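Zunance Handgreifer-Set: Eindrücke von der Vorführung

Lesezeit: 3 Minuten

Stand: 12/03/2019

Produkt: Zunance, zwei handgeführte Greifer mit Kabelanschluss
Vertrieb: Zargate
Preis laut Liste: 1401 Euro pro Paar, Montageplatten inklusive

Zargate hatte zum Tag der offenen Tür geladen, und wer das Zunance-Set bisher nur aus dem Prospekt kannte, durfte es endlich arbeiten sehen. Im Prospekt steht »intuitiv wie die eigene Hand«. Das ist mutig formuliert für ein Gerät, an dem auf jeder Seite ein Kabel hängt.

Vorgeführt wurde Sortieren am Tisch: Kleinteile greifen, in einen durchsichtigen Kasten mit mehreren Etagen legen, Deckel zu. Für eine Verkaufsvorführung ist das eine dankbare Aufgabe. Was mit öligen Schrauben oder dünnen Blechen passiert, blieb offen, auf Nachfrage hieß es, das sei »in Vorbereitung«. 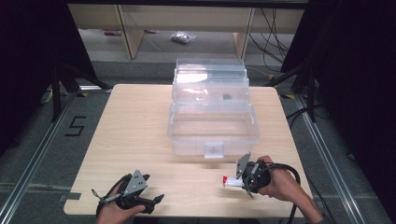
Was uns gefallen hat

Die schwarzen Griffe liegen ordentlich in der Hand. Auch ein kurzes, rot-weißes Stäbchen lässt sich zwischen den Backen halten, das können billigere Modelle nicht unbedingt. Die grauen Metallplatten wirken stabil.

Was uns nicht überzeugt

Die Kabel. Wer den ganzen Tag damit arbeiten soll, wird sie verfluchen. Eine kabellose Ausführung ist angekündigt, einen Termin wollte man uns nicht nennen. Das Gewicht gibt Zargate mit 277 Gramm je Greifer an, mit oder ohne Platte steht nirgends. Und die versprochenen »25 Prozent weniger Einarbeitungszeit« beziehen sich auf einen Vergleich, den wir nicht einsehen durften.

Unser Rat

Vor dem Kauf eigene Teile mitbringen und selbst ausprobieren. Eine Vorführung mit ausgesuchten Gegenständen sagt über den Alltag in der Werkstatt wenig. Leihgeräte gibt es auf Anfrage für 3 Tage, die Versandkosten trägt der Kunde.

3 Kommentare | 25 Mal geteilt

Ähnliche Produkte
Brimudel Tischgreifer, einzeln
Ivanyshyn Montageplatten, Ersatzteilsatz
Zunance Anschlusskabel, verlängert
Brimudel Wechselbacken, schmal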